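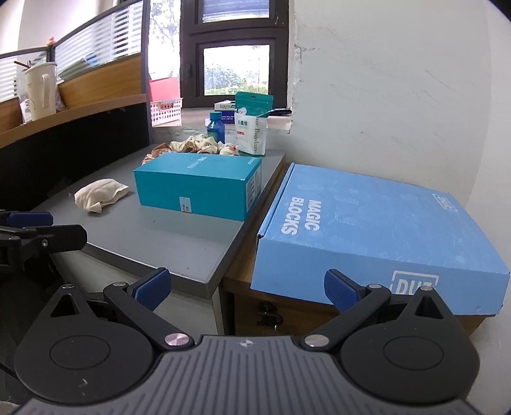

Desk by the window: teal box, small beige cloth bag, patterned cloths in a heap, more things along the sill.

Plollonari Desk and Sill Notes
README, revised 15 February 2026

What this is

A set of pictures and short text notes on small household things left on desks and windowsills. There are 79 entries in the current release. It began as the clutter section of a larger home storage collection called Livance and was split off when the two halves stopped agreeing on what clutter meant. I am not convinced they agree now.

What an entry contains

One picture, one caption line, and a list of object names in plain words. Surfaces (desk, sill, shelf) are listed apart from the things resting on them. Earlier releases also had a "tidiness score" from 2 to 6. It is gone. Two people scoring the same desk rarely came close, and the average of two guesses is still a guess.

Naming rules

Name the thing by shape, color and material only as far as you can tell. A teal rectangular box stays a teal rectangular box. Faint lettering on the top does not tell you what is inside, and neither does a small label on the side.

Cloths in a heap are one entry, "pile of cloths," with colors if they are clear. Cream with red and brown patterns is fine. Please stop writing "dish towels" or "napkins" unless you have some reason to.

A bag lying flat is a bag. Lumpy is allowed. Contents are not.

Bottles get color and label color: "blue plastic bottle, white label." The old Juvomside list sorted bottles into cleaning, cosmetic and food, and a fair share of those calls look like wishful thinking to me. We dropped the column.

Printed text is noted by script when it has not been transcribed, as with the white-and-green package with Chinese characters. Do not fill in a product name from memory.

Things inside other things get both names. A pink box sticking up out of a white plastic basket is listed as box, basket, and "box in basket."

Known problems

The word "desk" covers too much. Some of these may be tables or counters, and the notes won't settle it.

Color names drift. Beige and cream are used loosely, teal and green less so. Daylight near a window makes this worse.

The Bhat subset uses an older list with 5 surface types. Convert it before merging, and check the sills by hand, as the script files them under "shelf."

Poor uses

Anything that claims to read a person's habits from their desk. I have seen this proposed and have yet to see it hold up. A heap of cloths may be laundry, packing or nothing in particular.

Changes

Next release is planned for July. Corrections to object names are welcome. Requests to bring back the score are not.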